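Gelilel Church and Home Supplies

Home > Lamps > Hanging Lamps > Tisiron Hanging Vigil Lamp

Tisiron Hanging Vigil Lamp, Brass, with Red Glass

In stock. Ships from our Ekerine workshop.

The Tisiron is a small hanging oil lamp made for an icon corner at home. It has a pierced brass body, three chains that meet at a top ring, and a removable glass cup. The same lamp is used in a number of smaller chapels, usually in a row in front of the icon screen, but most of the ones we sell go to family homes.

The body is spun brass and is polished by hand before it leaves us. We do not lacquer it. Lacquer near a flame goes brown and flakes, and then it has to be stripped. Bare brass will darken over a year or so, and you can polish it back with an ordinary brass paste or leave it. Some customers like it dark.

Details

Material: solid brass, unlacquered
Body height: 9 cm
Chain length: 30 cm, top ring to body
Glass: red, supplied. Blue, green, amber and clear sold separately
Glass capacity: 100 ml
Included: lamp, chains, ceiling hook, one glass, one cork float, packet of wicks

About the glass

The cups are made for us by Nolte and are a little thicker at the rim than the ones we used to carry. If you have an older Tisiron, the new glass will fit, though it sits slightly higher in the body. Blue is often out of stock in the weeks before Pascha – please order by February if you want it for that season.

Lighting and burn time

Fill the glass about a third with water and top it up with oil, leaving a finger's width below the rim. Set the float on the oil with the wick just showing. A short wick burns cleaner. If the flame smokes, put it out, let it cool and trim the wick before lighting it again. With olive oil and our standard wick you can expect 15 hours from a full glass. Paraffin lamp oil gives a brighter flame, but do not use it with the cork float.

Hang the lamp well clear of curtains, shelves and the icons themselves. Do not leave it burning when you are out of the house or asleep.

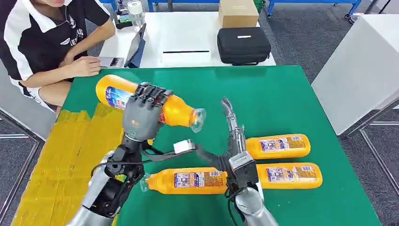 Lamp oil is sold separately and keeps best in a cool, dark cupboard. Olive oil bought in a large tin is awkward to pour into a hanging glass, so most people decant a little at a time. A plastic bottle that fits in one hand is easier to manage over the lamp. The orange one with the blue and white label is a handy shape for it, and with a clear neck like that you can see the oil coming as you tip. Wash and dry any reused bottle thoroughly, take off the old label and write the contents on it. Keep it away from children.

Cleaning

Lift the glass out by the rim. Wash it in hot water with a drop of dish soap and dry it fully before refilling. Wipe the chains with a dry cloth. Wax or soot on the brass comes off with warm water and a soft brush.

Spare parts

Replacement chains, floats and wicks are on the Lamp Parts page. If a glass arrives broken, send us a photo of it in the box and we will post another at no charge.

Related items: Tisiron Standing Lamp, Nolte Glass Cups, Wall Bracket for Hanging Lamps, Cork Floats and Wicks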